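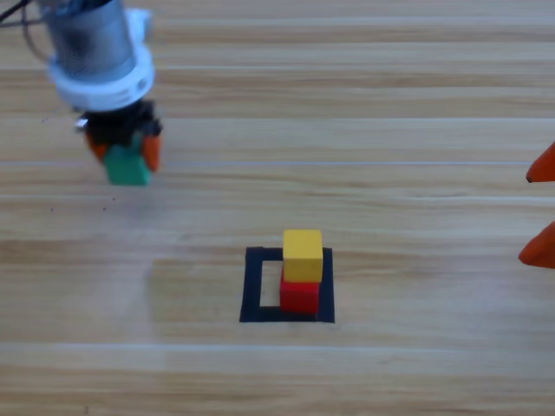
Does the Jernadari 90 suit a small council depot that wants to compost its food and garden waste on site?
It suits a depot that receives a steady, well-sorted supply of organics and has a three-phase power connection. Sites with irregular deliveries or high contamination should consider a windrow or a contracted collection first.

Equipment review: Jernadari 90 in-vessel composter
Prepared for member councils by Azra Berisha, Resource Recovery Unit
Oct 26, 2005

The Jernadari 90 is an enclosed, rotating-drum composter supplied by Sembiring. The unit under review was installed at the Nitomcombe transfer station and operated by station staff under the supervision of Kofi Gbeho. It processed food scraps from two school canteens and an aged care kitchen, mixed with shredded prunings from the parks crew.

Capacity and throughput
The supplier rates the drum at 600 kilograms of mixed feed per day. Staff reached this figure when prunings were shredded finely and added at the same time as the food. Coarse material slowed the drum and on two occasions tripped the overload switch. Material leaves the drum after 7 days and must then be cured in covered bays. Councils should allow floor space for curing, as the brochure gives it only one line.

Odour
No complaints were received from neighbouring properties. Odour inside the shed was noticeable during loading and whenever the feed was too wet. The biofilter performed adequately once its bark had been replaced in August. The bark originally supplied was too fine and had compacted.

Controls and maintenance
The Jelex control panel is plainly labelled and can be learnt in a morning. Temperature records must be copied by hand, as the unit has no means of exporting them. Greasing points on the drive side are difficult to reach, and Velimir Gashi of the workshop has recommended that an access hatch be fitted. Scheduled servicing cost $2000 over the review period, excluding labour.

Quality of product
Cured samples were suitable for use on garden beds and road reserves. Small pieces of plastic film were present in several loads. The drum does nothing to remove them, and a screen is required if the compost is to be sold.

Assessment
The unit is recommended for depots able to control their feedstock. Purchase of the extended warranty is not recommended on its present terms, which exclude the drum seals.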